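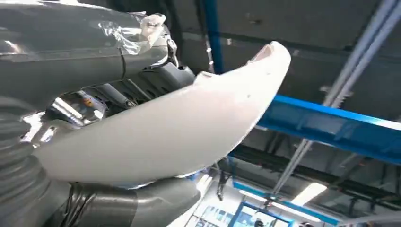
The Long Afterlife of a Plastic Part

A dishwasher at the end of its useful life usually has one thing wrong with it. The motor turns, the heating element heats, the tub holds water. The failed component is often a molded plastic part weighing less than a slice of bread: a latch, a spray arm bearing, a roller clip, the cap over a rinse aid chamber. The part was made for a few cents. It was stocked for a few years. After that it exists only in machines that are already broken in some other way.

The trade in these parts has become a business of its own, and it runs on rules that owners of appliances seldom see. It has warehouses, brokers, price curves and a vocabulary. It also has a growing number of small molders who make parts for products whose original makers have stopped answering the phone.

The problem begins with tooling. An injection mold is a block of machined steel or aluminum with a cavity in the shape of the part, a second half that closes against it, channels for hot plastic and channels for cooling water. A steel mold for a simple clip may cost as much as a used car. A mold for a large curved cover with a textured face and several snap features may cost as much as a house. During production that cost is spread over a great many parts and disappears into the unit price. When production ends, the mold does not get cheaper to own. It has to be oiled, stored flat, kept dry and insured. Many contracts require the molding company to hold it for a fixed period. When the period ends, the owner of the tool is sent a letter asking whether to ship it, pay for more storage or approve scrapping. In a large number of cases the letter goes to a department that has been reorganized, and the tool is scrapped by default.

Before that happens, the manufacturer normally places what is called a last-time buy. A planner estimates how many units of the part will be needed over the remaining service life, adds a margin and orders them all in one run. The estimate is difficult. Demand for a spare part does not follow sales of the product. It lags by several years, rises as the installed base ages, reaches a peak and then falls off as whole machines are thrown away. A part with a design weakness has a sharp early peak. A part that wears out evenly has a low, wide one. Planners who order too few leave owners without a repair. Planners who order too many fill a building with parts that will be written off.

Statbridge, a forecasting firm that sells its models to appliance and power tool makers, works only on this question. Its standard report on a single part runs to four pages, three of which are about uncertainty. The firm's analysts say the most common mistake is to treat every part in a product as if it failed independently. Hinges and latches on the same door tend to fail together, and a customer who cannot get one will not order the other. A shortage of a cheap part can therefore strand a stock of expensive ones.

The minimum order makes the matter worse. A molding shop has to hang the tool in the press, dry the resin, bring the mold up to temperature, run until the parts are stable and discard the first shots. This takes half a day whether the customer wants a large batch or a small one. Most shops will not quote below 1,000 pieces. For a part that will sell 100 units over its remaining life, the arithmetic fails at once.

Color is another source of trouble. White is regarded by owners as the simplest color and by molders as one of the hardest. Appliance white is a family of shades, each controlled by pigment loading and by the base resin. A cover molded today from the correct formula will not match a cover that has spent 10 years near a window. ABS, the plastic used for many glossy housings, contains a rubber component that breaks down under ultraviolet light and turns yellow. The new part is right and the old machine has moved. Some sellers now offer a second shade, listed as aged white, which is the original color shifted slightly toward cream. It accounts for a larger share of orders than the sellers expected. 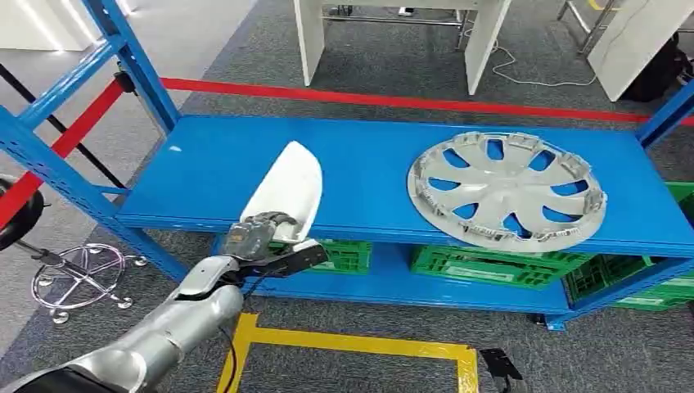
Gloss has to be matched as well. The surface of a molded part is a copy of the surface of the steel, and a polished cavity wears. Over a long run the gate area dulls first, then the outer radius. Parts from the end of a tool's life can be told from parts at the beginning by anyone with a gloss meter, and often by eye. Repolishing removes a small amount of steel each time. After several rounds the part grows enough that its snaps no longer fit.

Fit is where many reproduction parts fail. A snap hook works by bending. Its length, thickness and root radius are set so that it flexes once during assembly and then holds. When a part is copied from a used sample, the sample has usually been flexed, heated, cleaned with the wrong product and in some cases sat on. Its hooks are no longer the shape they were. A careful copy of a deformed hook gives a new part that is loose from the first day. The better reproduction shops measure several samples and then design the hook from calculation, using the samples only to fix the position of the mating features.

Vollard, a molding company with 12 presses and a catalog of 193 discontinued parts, has built its business on this kind of work. Its parts are chosen from requests logged by independent repairers. A part becomes a candidate when the requests come from enough separate shops and when the original can no longer be found through any distributor. The company then makes an aluminum tool. Aluminum cuts faster than steel, cools faster and costs much less, but it wears sooner and tolerates fewer errors from the operator. For short runs this is acceptable. Vollard plans each tool for a life of 2,000 shots, after which it is either recut or retired.

The company does not use the original maker's name or logo on its parts, and it leaves out any feature that is purely decorative. The legal position varies from one place to another and from one part to the next. A functional shape with no patent in force may generally be reproduced. A protected design, such as the visible front panel of a recent machine, may not. In practice most requests concern internal parts, and most of the products are old enough that the question does not come up.

Printing is the alternative most often suggested by people outside the trade. It has a real place. A printed part needs no tool, and a quantity of one costs the same per piece as a quantity of ten. Ojo, an online library of printable repair parts, lists brackets, knobs, feet and spacers for a wide range of household machines, and its files are downloaded mainly by repair shops and schools. The limits are in the material. A part built in layers is weaker across the layers than along them. A snap hook printed in the wrong direction breaks the first time it is used. Common printing plastics soften at temperatures that a dishwasher reaches in normal operation. Ojo now requires each file to state a print direction, a minimum material grade and a maximum service temperature - a change that removed a fair part of the library when it took effect in May.

Storage is the least discussed part of the business and takes up most of its floor area. Plastic parts are light and awkward. A curved cover occupies a box many times its own volume, and covers that are nested together scratch. Parts are bagged singly in thin film, then boxed upright with card between them. Nylon parts are held at a controlled humidity. Dry nylon is brittle, and a bin of clips that has spent a winter next to a heater will crack on installation. Soft vinyl and rubber parts are kept away from ABS and polystyrene, as the plasticizer in the soft part will migrate and etch the hard one. Older warehouses have entire bins of ruined stock from this cause.

Povinari, a parts broker that buys closed inventories from distributors, spends more labor on identification than on sales. Stock arrives on pallets with labels from three or four earlier owners. Part numbers are superseded, and the newer number may cover a revised part that does not fit the earlier machine. The mold itself often carries better information than the label. Many parts have a date wheel molded into the hidden side, a small circle with an arrow that points to a month, and a cavity number that shows which position in the mold the part came from. When only one cavity of a four-cavity tool was out of tolerance, that number separates good parts from bad. Povinari's sorters record it for every batch and keep a list of cavities to reject.

Pricing in this market follows scarcity only loosely. A part has a ceiling, set by what the owner would pay for a used replacement machine, and a floor, set by the cost of picking and mailing it. For small clips the floor is most of the price. For large covers the ceiling is reached quickly, since a housing is expensive to ship and the machine will often run without it. Brokers report that latches hold their value best. A machine with a broken latch does not run at all, and a latch fits in an envelope.

Rules that oblige manufacturers to supply spare parts for a set number of years have changed planning more than they have changed supply. Makers covered by such rules now size their last-time buy to the legal period and keep the mold until it ends. Several have begun to specify common latches and rollers across product lines, so that one tool serves a longer history of machines. The effect on owners will not be visible for some time, as the first products designed this way are still under warranty.

For machines already in kitchens and laundry rooms, the supply remains what is on the shelf. Vollard adds a few parts to its catalog each quarter and drops a few when their tools wear out. Requests are reviewed on the first Monday of the month. The current list is headed by a lower rack roller for a dishwasher that has been out of production for longer than some of the presses have been running.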